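Plullolwood Doorway Set: Data Card

Release date: Jul 16, 2025
Maintained by: Zilutstead Simulation Group
Status: released with known faults (see Fault record)

Plullolwood is a set of simulated household episodes for training and testing mobile robots that fetch small objects. Each episode takes place in a rendered home and requires the robot to pass through at least one doorway. This card describes the release and documents a fault in door collision handling that affects part of the data. Users are asked to read the fault record before training on the set. 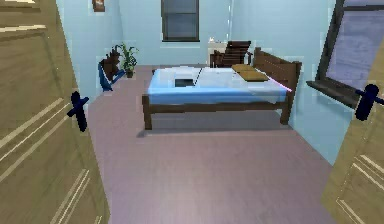
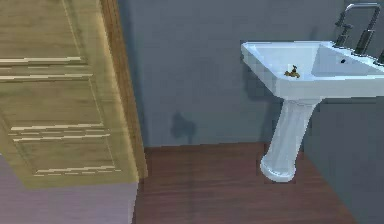
Plullolwood renders from the same home: the bedroom doorway (first) and a room with a pedestal sink (second).

Contents

The release contains 1,607 episodes. Each episode includes color images, depth images, base and joint positions, contact events, the text of the instruction given to the robot, and a success flag. Images are stored as rendered, and no sharpening or noise has been added. Edges of door panels and sink rims may show mild jagged steps at this resolution.

Episodes are divided into training, validation and test folders by home, so that no floor plan appears in more than one folder. The scene files are provided separately and can be loaded in the Prerkau simulator.

Fault record

Summary. In 181 episodes, the collision shape of a hinged door did not follow its visible shape. The door was drawn in its open position while the physics engine continued to treat it as closed, or as open to a different angle. The robot was then either stopped by a door that did not appear to be in its path or allowed to pass through one that did.

Discovery. The fault was found during a routine check of contact events. A reviewer noted repeated contacts logged in open floor just inside a bedroom. The contact points formed a straight line across the opening and matched the position of the door when shut. A replay of the same episodes with collision shapes displayed confirmed the mismatch.

Cause. Door angles are set at random when an episode is loaded. In the affected builds, the angle was applied to the visible door first and to the collision shape in the following physics step. If the scene was paused between these two steps in order to place the target object, the second update was dropped. The fault occurred only where the loader had to retry the placement of the object. Objects assigned to sloping surfaces, such as the inside of a sink basin, required more retries than objects assigned to flat ones, and episodes of that kind are therefore overrepresented among those affected.

Effect on labels. The success flag is computed from the final position of the object and does not consider contacts with doors. An episode in which the robot passed through a visible door may still be marked as a success. An episode in which the robot was held back by an unseen shape is usually marked as a failure, with the reason given as "time limit." Neither label should be relied upon in the affected episodes.

Effect on trained models. The group trained the Takács baseline on the full set and again on the set with the affected episodes removed. The model trained on the full set was more likely to drive close to door edges and lever handles without slowing. In 3 test runs, it continued to command forward motion while in contact with a door. The model trained on the reduced set did not show this behavior in the same runs. The comparison was small and should be treated as a warning only.

Safety notice

Models trained on the unfiltered set must not be run on a physical robot in a space shared with people. A model that has learned that some doors offer no resistance may push against a real door, including one with a person behind it. Users who have already trained on an earlier copy should retrain on the filtered list before any hardware test. Force limits on the base and arm should be set in the robot's own controller and should not depend on the model.

Corrective action

The affected episodes remain in the release so that the fault can be studied. They are listed in the file door_mismatch.txt and carry the field door_valid set to false. The default loader skips them. To include them, the user must set allow_invalid_doors to true, and the loader will print a warning.

The scene loader now applies the door angle to both shapes in the same step. It also runs a check for 5 physics steps before recording begins and rejects the scene if the two angles differ. Replacement episodes are planned for September and will be issued under new episode numbers. Existing numbers will not be reused.

Other known problems

Soft shadows are approximate. A shadow may appear on a wall with no visible object that would clearly account for it. Users working on object detection should not treat dark patches on plain walls as labeled objects.

Small target objects can be difficult to identify from color images alone. The instruction text uses the object's catalog name, which may be more specific than its appearance supports.

Some doors show a gap between the bottom edge and the floor that varies with viewing angle. This is a rendering matter and has no effect on collision.

Intended use

The set is intended for research on navigation through doorways, object search and fault detection in simulated data. It is not intended as evidence that a robot is safe to operate in a home.

Reporting

Suspected faults should be reported through the project issue tracker. Reports should give the episode number, the simulator build, and the physics step at which the problem was observed. Reports that concern contact with doors are reviewed before all others.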